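4.3 Demonstration at the Ornthorpe open day

The bench system was shown to visitors at the Ornthorpe site in October, five months before the revised controller described in Section 5 was frozen.

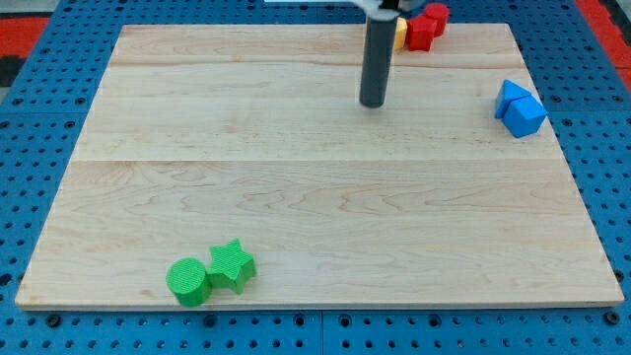

Figure 3. Coloured blocks on the wooden board during the open day, with the arm above.

The purpose of the session was to find out how the sorting routine behaved when the starting layouts were chosen by people with no knowledge of the planner. In the laboratory trials of Section 4.2 all layouts had been drawn up by the authors, and it was suspected that these favoured wide gaps between blocks. Visitors were asked to place the blocks on the board in any way they liked, provided that every block stayed on the wood. They were then asked to name a colour. The arm was to bring the blocks of that colour together without disturbing the others.

Groups were admitted two at a time. Taras Semeniuk operated the arm and Seija Huttunen kept the log. Teemu Kettunen explained the task to each group from a short printed sheet, so that the wording of the request did not change between sessions. Questions about the planner were held back until the group had finished its turn. This rule was relaxed late in the day, when the queue had gone down, and the turns affected are marked in the log.

The arm moved blocks by pushing. A single cylindrical finger was lowered beside the chosen block and then driven along a straight path over the board. Pushing was preferred to grasping for the demonstration because the earlier grasping tool, built to the Herrero pattern, needed a clear space on both sides of a block. Visitors tended to leave blocks in contact with one another. In Figure 3, for instance, the two blue blocks touch, as do the green cylinder and the green star, and much of the board is free. Layouts of this general type, with small clusters and a large open area, were much more common than the even spacing used in the laboratory.

Contact between blocks of the same colour caused little difficulty, as the planner could treat the pair as one body for short pushes. Contact between blocks of different colours was harder. The finger had to enter from the side on which the two were joined, and where no such entry existed the planner first moved one block a short way and then planned again. The second plan was often longer than the first. Visitors who were watching the arm took this opening move for a mistake, and several said so to the operator.

Shape mattered less than had been expected. The cubes turned when pushed off centre, but they usually came to rest against a neighbour and could be left there. The star was less predictable. A finger that met it between two points pushed it steadily, while one that met it on a point tended to spin it. The planner held no separate model for the star and treated it as a cylinder of the same width. Bjartur Juhl had proposed a fuller outline model before the open day, and the results given here support that proposal.

Blocks placed close to the rim were a further source of trouble. The safety margin at the rim had been set from the Curcombe trials, which used a larger board, and was too cautious for this one. When a visitor put a block inside the margin the planner refused the request and the arm stayed at its raised position. The operator then had to explain the refusal by mouth. A message on the screen would have been better, and one has been added to the present version.

The log holds 44 completed turns. A turn was counted as complete when all the blocks of the named colour were in contact and the arm had returned to its raised position. Turns stopped by the operator were recorded separately and are not used in the analysis below. Over the completed turns the finger made 2117 pushes, including the short opening moves described above. The same record gives 2555 planning calls, the difference being made up of plans that were drawn up and then dropped before the finger was lowered.

Two limits of this material should be noted. The visitors were not a sample of any wider group, and many had watched an earlier turn before taking their own. Some copied the layout they had just seen. In addition, the light in the hall changed through the afternoon, and the colour thresholds were adjusted once by Teemu Miettinen during a break. Turns before and after the change are pooled here, as the log does not give the exact time at which the new thresholds came into use.

The layouts were later replayed in the Nidon simulator with the rim margin reduced. The outcome of that exercise is reported in Section 5.1.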